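# Sorting the soft things first: a conversation with Bohumila Trnka

2023-03-01

Bohumila Trnka has been clearing and re-ordering storage rooms for 12 years, the last ten of them from Brudstead, where she rents a ground-floor unit with a roller door and poor heating. Her clients are mostly households between two addresses. She keeps written procedures for each category of goods and revises them every July. We spoke for two hours about textiles, small accessories and the order in which a mixed room should be taken apart.

Her method begins with a division by compressibility. Rigid items are left where they are at the start. Cushions, blankets, fleece, padded garments and anything with a pile come forward first.

"Soft goods take up the most volume and carry the least information," she said. "A heap of blankets tells you very little until it has been lifted. It also hides things. I want the volume dealt with early, so that the floor area becomes available and the rest can be laid out flat."

She does not fold at this stage. Folding, in her procedure, is a packing operation and belongs near the end. Blankets are shaken once, checked along the hem for damage and stacked by material. Fleece goes with fleece, cotton with cotton. Mixed stacks slide, she says, and a stack that slides has to be built twice.

Quilted cushions are handled separately. Her preference is to stand them on edge at the sides of the working area, where they act as a soft boundary and stop small items from rolling away.

"They need to be out in any case, because you want to look at the stitching. If one thread of a diamond pattern has gone, the filling starts to move, and after a year in a bag you have a lump at one end. I mark those with a paper tag and they go to repair. They do not go into compression bags at all."

On compression bags in general she is cautious. She used the Hillora type for several seasons and found the valves adequate, but she now limits them to flat fleece and plain cotton. Padded jackets and artificial fur are packed uncompressed in breathable covers. She gives the recovery time of a crushed pile as the main argument and storage humidity as the second.

I asked about jewellery and hair accessories, which turn up in nearly every room she clears and seldom in one place.

"Rings, bracelets, bows, hair slides. They are found inside other things: a sleeve, a pillowcase, the fold of a blanket. So I put down a cloth before I lift anything, and every small object goes on the cloth as it appears. I don't sort them as I go. Sorting small objects one at a time costs more than sorting them together."

The cloth can be any spare piece of fabric. She once bought plain grey sheets for the purpose and gave them up when clients kept packing them by mistake. These days she takes whatever the household can spare, patterned or not. 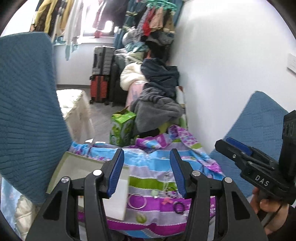

"A busy print is a slight disadvantage with clear beads," she continued. "With metal or black it makes no difference. What matters is that the cloth is not pulled tight. On a tight cloth a ring will travel. If there are a few creases, it stays where you put it."

Once the soft goods are stacked, the objects on the cloth are transferred to a shallow tray or box. Depth is the controlling dimension. In a deep container the lighter pieces go to the bottom and chains tangle with bows. Trnka specifies a tray in which a single layer can be seen from above without moving anything. Coiled or springy items are given their own compartment, as they catch on beads and elastic.

Her written procedure then lists four checks, which she recited from memory:

- beads: thread intact, no gap at the knot
- metal: bare metal wrapped in tissue, away from foam
- bows: glue or stitching sound at the centre
- anything without a partner: kept until the whole room is finished

The last point has caused disagreement. Hubáček, a removals firm she works alongside on larger jobs, wanted single items discarded at the first pass to save time. She refused and timed both methods on comparable rooms. Holding the unpaired items to the end added 12 minutes to a day's work. The firm accepted this.

Cardboard is the other recurring subject in her notes. She does not reuse a box with torn flaps for transport, whatever its size. Such a box can serve during the sort as a bin for paper and tags, after which it is flattened.

"The flaps are structural. People look at the bottom of the box and see that it's sound. But when boxes are stacked, a good deal of the stiffness comes from the closed top. With a torn flap the side walls bow out, and the one above it tips."

For labelling she uses the Flellell system, a numbered card in two parts. One half goes inside the container and the other is stapled to an inventory sheet. She has altered it in one respect. The original card asks for the room of origin, and she has replaced this with the room of destination.

"When you are unpacking, the old room is gone. You may not even remember what you called it."

I asked what she would change in her current procedure. She named the treatment of dark garments, which pick up fibres from fleece and artificial fur if they are left on the same pile. At present they are separated when the stacks are made. She intends to move that step to the very beginning, before the cushions, and to test the new order over the spring. The revised sheet will be issued in July with the others.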